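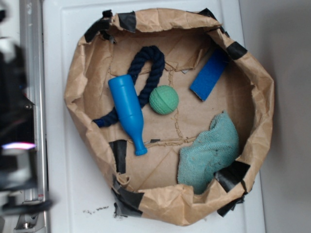
3 min read

Okay, the October report. I'll start with the part you asked about on the phone, which was whether the Requena migration is going to eat the rest of the grant. It isn't. We're moved over, the old servers are still running as a fallback, and I plan to shut them off once the month-end exports have gone through cleanly one time. Maybe two times, if I'm feeling nervous.

The bigger story is the queue. When we wrote the proposal I had Plendex down as one service that would take uploads, check them and write them to storage all in the same process. That was fine on my laptop! It was less fine when the first partner library sent its whole back catalog in one go and the web front end stopped answering for most of an afternoon. So I pulled the checking step out into its own worker, put a queue between the two, and now an upload just gets a ticket number and the user can go get a coffee. I should have drawn it that way in the first place, and I've redone the architecture diagram in the shared folder so it matches what's really running.

Numbers, for the people who scroll down for the numbers. We have 17 libraries signed up and 11 of them are sending data every night. The other six have accounts and haven't done anything with them yet. We processed 1,854 files this period. I set the batch limit at 500 per job, which was a guess, and so far I haven't had a reason to change it.

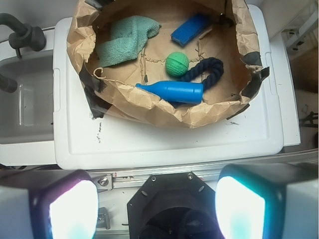

The thing that went badly was retries. The worker would pick up a file, time out talking to storage, put the file back on the queue, and then pick it up again right away. If storage was having a slow hour, we just hammered it and made the hour slower. I added a growing delay between attempts and a separate holding queue for anything that fails five times. I look at the holding queue every morning. Mostly it's files with broken dates in them, and those need a person anyway.

Costs are a little under what I budgeted for compute and a little over for outbound traffic — partners download their own records a lot more than I figured they would. I'd like to put a small cache in front of the download endpoint next period. I can cover it from the compute savings, so there's no request attached to this one. 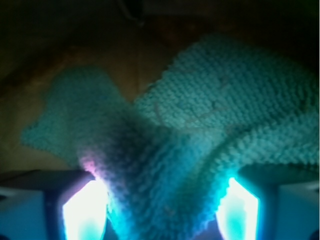

Still open: the Borkano connector. It logs in, it lists records, and then it falls over on anything with an attachment. I've got a workaround that skips the attachments and logs their names, and two partners are using it that way. I don't want to call it done, so please leave that milestone marked as in progress.

Next up is splitting the tenant settings out of the main database, then the cache, then Prarngate. I know Prarngate was supposed to start this month. I'd rather have the settings split finished first, or I'll be writing the sign-on code twice. If that shift is a problem on your end, let me know before I book the testing time with the partners.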